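Re: [bench-practice] Draft rules for robot work on open PCs
From: Anikó Szilágyi
Date: 20 January 2025

Hello all, and thank you for the kind notes on the draft! The Radebe folks wrote:

> Does section 4 cover reaching into the case itself,
> or only parts already on the bench?

Both, and I should have said so. The drive bay worries me most, with cables hanging so near the fingers.
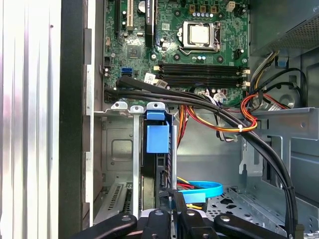
I would like a slow approach there -- slower than we let people run in December -- and one person at the stop button throughout.

For small parts, please use a slotted holder like this gray one, and line the fingers up with the slot before moving in.

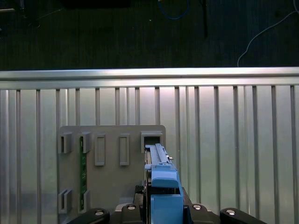
Section 5: Drives

Handle them by the carrier, never by the connector side, and park them flat.
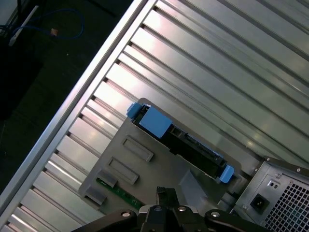
Dillau asked for a checklist too, and I have 15 lines of one that I'm happy to share once I've tidied my spelling.

Warmly,
Anikó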